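Irkside open day - what we saw at the Stidville robotics club

Got there just after 10, parking already full, ended up on the grass behind the bike racks. Mud. Wear boots if you go in December, the path from the overflow lot is not a path.

Writing this fast on the ride home so sorry for the state of it. Notes from the coffee stand onwards are in my phone and half of them are autocorrect.

Irkside is the annual thing where the student clubs open their doors and you wander. Up to 200 people through the building according to the sign-in desk, felt like more in the corridor. Room list is on a sheet by the stairs, take one, the signs run out after the second floor. We went mainly for the Storkden project as my daughter is thinking of joining next year and wanted to see if it was all soldering. It isn't. There's a bit of soldering.

Storkden is the club's home robot project. Two arms, a hand on each, and this year the whole task is the dishwasher. Bowls and plates, sink to rack. The club picked it from a list of chores and apparently there was an argument, laundry lost by one vote.

Tomás Tierney did the talking for our group. Second year, very quick, answered the kids' questions before the parents' which I liked. He said the bowl is the one they dread. Plates are flat and you can pinch a rim, but a bowl is slippery and wide and the hand has to decide where it's going to hold before it gets there. Then you want the other hand close by in case.

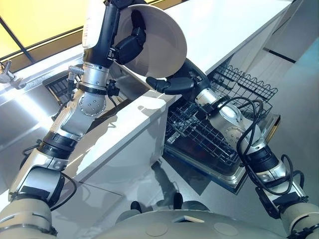
Somebody asked how long they'd been on this one chore and he said since the start of the school year. They have 904 practice runs logged, all written up in a shared spreadsheet with a column for what went wrong. We got a look at the column. "Dropped." "Dropped." "Missed rack." "Ultan leaned on the counter." Good reading.

That would be Ultan Ó Gríofa, who looks after the hands and the cabling. Quieter than Tomás but knows everything. Cables are his whole life right now, he says. Every time an arm turns, the slack has to go somewhere, and if you tie it down too tight the wrist won't go all the way round. Too loose and it catches on things. He's been through 200 cable ties since the fall and keeps a jar of the cut ends on his desk, don't know why.

Kids (and me) wanted to know why it goes so slow. Answer, speed is a number they can turn up, and they have it turned down for visitors. Fair enough. My son timed a plate anyway on his watch and then lost count when the snacks came round. 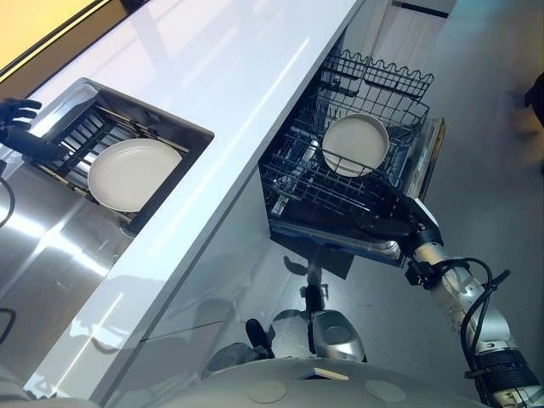
The racks are the hard part, more than the dishes. I hadn't thought about it. All those thin wires look the same from above, and a plate only goes in if you get the gap and the angle right. Tomás had one of the younger kids try it with her eyes shut, using a spare rack on the bench. She got it third go, big cheer. Then he had a dad try it. No cheer.

Also learned: shiny stuff is a pain. Steel sink, glossy counter, sun in the window, the software sees reflections and gets ideas. One week they thought they had a bug and it was the blind being up. They now write down the weather in the spreadsheet too.

There are 18 students in the club, mixed years, and you don't need to have done any coding. They pair you up with someone for the first term. Meetings go till 6 and parents have to do pick-up from the side door, not the front, front gets locked. Ask for the form at the desk, the one on the website is last years.

We got a turn at the screens near the end, with the wrist camera view up. Very odd angle, takes a minute to work out what is finger and what is dishwasher. Ultan says they use it for the last little bit of a move when the head camera is mostly looking at the robot's own arm.
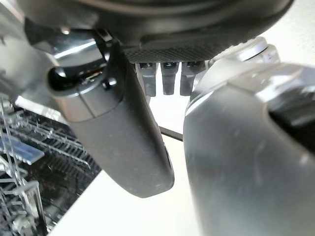 Wrist camera view, two of the fingers up close with the rack down in the corner.

Did the Kavanagh room after, across the hall, which is the line-following cars. Loud, fun, battery smell. Only had ten minutes there and most of it was queueing for a go. Next time do Kavanagh first, it gets busy after lunch, and leave Storkden for when you can stand about and ask things.

Missed the drone talk completly. Missed the raffle draw too so if anyone knows who got the toolkit tell me.

She's signing up, form is on the fridge.

7 comments | 23 shares

Contact | Copyright Stidville Parents' Page | Back to top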